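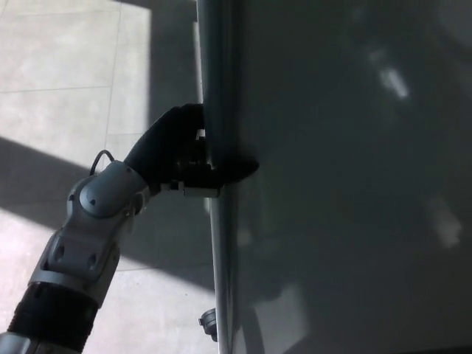 A robot arm with its hand on the edge of a gray panel.

Drakemden Community Safety Board
Minutes of the Regular Meeting, May

Present: Shagufta Qureshi (Chair), Shahzad Virk, Anum Chaudhry, Hina Lodhi
Absent with notice: Mohsin Virk
The meeting was called to order at 6:30 p.m. A quorum was present.

1. Minutes of the April meeting
Approved with one correction. Item 4 should read "Stoyanova Avenue" and not "Stoyanova Court."

2. Police liaison report
Mr. Virk presented the written report from the precinct. There were 114 calls for service from the district in April, of which 47 concerned vehicle break-ins or attempted break-ins. Most of the break-ins were reported from the two blocks north of the bus depot, between 10 p.m. and 4 a.m. Two arrests were made and both cases remain open. The precinct asked that residents report broken car windows even where nothing was taken.

Ms. Lodhi asked whether the April figures included the parking structure on Vakura Street. Mr. Virk was not certain and will ask the precinct.

3. Street lighting
Ms. Chaudhry reported that the lights on the east side of Vakura Street were still out as of Wednesday. The city has given a repair window of 60 days from the date of the work order. Members considered this too long given the location of the break-ins. The Chair will write to the lighting division and request an earlier date.

4. Witness information sessions
The Board discussed the low number of residents willing to give statements after the March robbery at the depot. Ms. Lodhi proposed an evening session explaining how a statement is taken, whether it can be given anonymously, and what help is available to a witness who is called to court. About 90 chairs can be set out in the Cuvex Hall.
Motion (Lodhi, seconded Chaudhry): that the Board hold one session before the end of June, with interpretation in Urdu and Spanish. Carried, all in favor.

5. Camera registry
Deferred at the request of Mohsin Virk, who is preparing the draft form. Ms. Chaudhry asked that the draft state how long a household's details will be kept - the previous version did not.

6. Public comment
One resident asked that patrol officers attend the depot at closing time. A second resident spoke about delays on the non-emergency line and was given the number for the precinct's community desk.

Action items
S. Qureshi: letter to the lighting division.
Shahzad Virk: query on April figures, Vakura Street parking structure.
H. Lodhi: hall booking and interpreters.
Mohsin Virk: registry form, to be circulated before the June meeting.

The meeting was adjourned at 7:50 p.m.
Minutes recorded by Anum Chaudhry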